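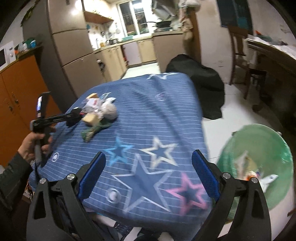

RUGBY COACHING CERTIFICATE, EVENING STREAM
Handout 4: Defence around the ruck

Wernton Community College, May intake
Please read before the practical session. Bring boots and a mouthguard.

1. Where we are in the course

In Handout 3 we looked at the tackle itself, and at the height of the tackler's shoulder. Now we go to the moment after the tackle, when the ball is on the ground and the defence must get organized again. At the level where most of you are coaching, more tries come from this moment than from any clever move in the backline. I went through 31 tries from last season's Pitow league and wrote down where the first gap opened. The greater part opened within two players of the ruck.

2. Words we will use

Guard: the first defender on each side of the ruck, standing close to it. The guard does not leave until the ball has passed.
Post: the second defender, outside the guard. Some clubs say "bodyguard". I will say post.
Fold: when defenders run behind the ruck from one side to the other, to make the numbers equal.
Blind side: the narrow side of the field. Open side is the wider one.
Line speed: how fast the defensive line comes forward, all together.

Different clubs have different names for the first three. It does not matter which ones you choose, but all your teams from under-13 to seniors should use the same.

3. The order of jobs

After each tackle a defender who is on his or her feet has to answer these questions, and in this order.

(a) Can I win the ball legally? If yes, go. If there is any doubt, stay out.
(b) Is there a guard on my side? If there is none, I am the guard.
(c) Is there a post? If there is none, I am the post.
(d) Are we too many on this side? Then I fold, and I call it loudly.

Young players like to begin with (a) and never arrive at (b). Two or three of them go into a ruck that is already lost, and then there are nobody's legs left outside. In the Geteck match which we study in section 5 you will see this four times in the first half. 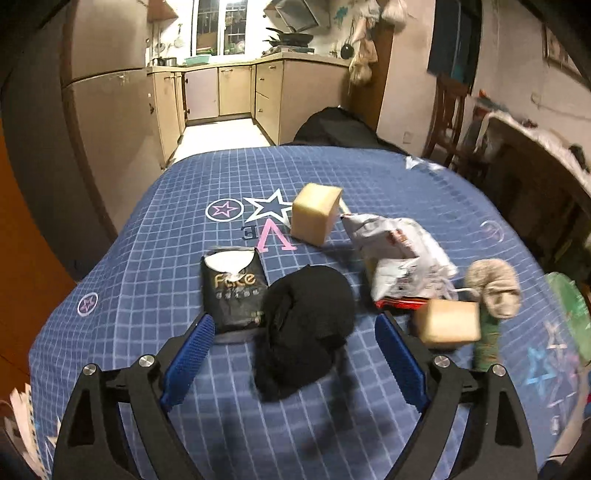
Coaching Certificate, evening stream. Handout 4.

4. The fold

The fold is simple to explain and difficult to do when tired. The rule I give to my own players is "far side first". The defender who arrives from behind goes to the far side, unless he hears the call "stay". The call comes from the guard, who can see the ball and the attackers' depth at the same time.

Common mistakes:

Running with the head down. The player arrives on the other side and does not know where the ball is.
Folding late. If the scrum-half has hands on the ball, it is already too late to fold, and it is better to hold the side you have.
Everybody folds. The blind side is then empty, and a good number nine will go there without thinking twice.
No call. I would accept a wrong call before I accept silence — a wrong call can be corrected by a teammate, silence cannot.

5. Match study: Pitow against Geteck

Pitow won this match 24–19 after being behind for most of it. Watch from the restart until the second Pitow try. There were 230 people at the ground and it was windy, so the calls are not easy to hear. Look at the bodies instead.

Things to write down while you watch:
Who is guard on the open side at each ruck?
How many Geteck players are on the ground when the ball comes out?
When does the Pitow number eight stop going into rucks? (I believe this changed the match, but you may disagree with me.)

6. Practical: the channel game

Set out a channel 15 metres wide and 30 metres long. Six attackers against five defenders. The attack has six phases to score. Contact is hold-only for the first round, full tackle from the second round if the surface is dry.

A try is worth five points. If a defender is in the guard position before the ball is out, on both sides, the defence gets one point for that phase. Play until each group has defended three times, then change.

For under-13 and younger, make it five against five and let the coach say "ball out".
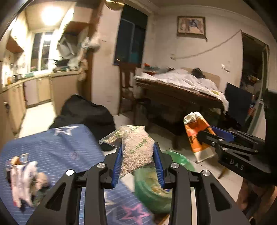
Handout 4, Defence around the ruck.

7. Assignment

Write a session plan of 45 minutes on guard and post for a team you know. The limit is 900 words, diagrams not included. It is marked out of 100, and the part about how you progress from one activity to the next counts for 40 of these. Please do not copy the channel game without changing it.

Hand it in at the front desk of the Mohammadi Building by 6 p.m. on the evening of our next meeting, or by email if you are playing away.

8. Reading

Chapters 5 and 6 of the course manual. The pages on scrum defence can wait until Handout 6.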